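Viriten three-drawer bedside, honey finish
$95, two in stock

I'll admit I've got a soft spot for this one. I started the shop with dining chairs and swore I'd never bother with bedroom bits, and then the first Viriten drawers came in and I took one home the same night (sorry to the customer who rang about it the next morning!).

It's a plain little cabinet: flat top, three drawers down the front, warm honey colour that sits nicely with grey walls and grey carpet, if yours is that sort of room. I've got the Erdem version in the spare room and the drawers on that stick every February when it's humid. The Viriten ones have been fine so far, touch wood.

Size is 50 cm wide, so do measure your corner first. Mine went in beside the closet with a couple of fingers to spare and I was very pleased with myself. It comes assembled, weighs a bit more than you'd guess, and I'd take the drawers out before you carry it upstairs.

The top is where it earns its keep, I reckon. Tissues, a hanky, whatever you pulled off at bedtime and couldn't be bothered folding – it all lands there.

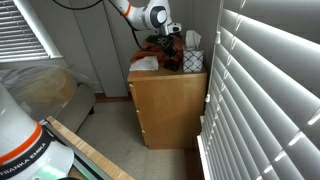

If you want something lower, have a look at the Busine, although you lose a drawer. People also ask if the Wurker lamp will fit on top, and yes, it will, with room left for your book and a cuppa.

Delivery is free inside the metro area and usually takes 8 days. Pick-up from the shop is fine too, just ring first so I can get it down off the shelf.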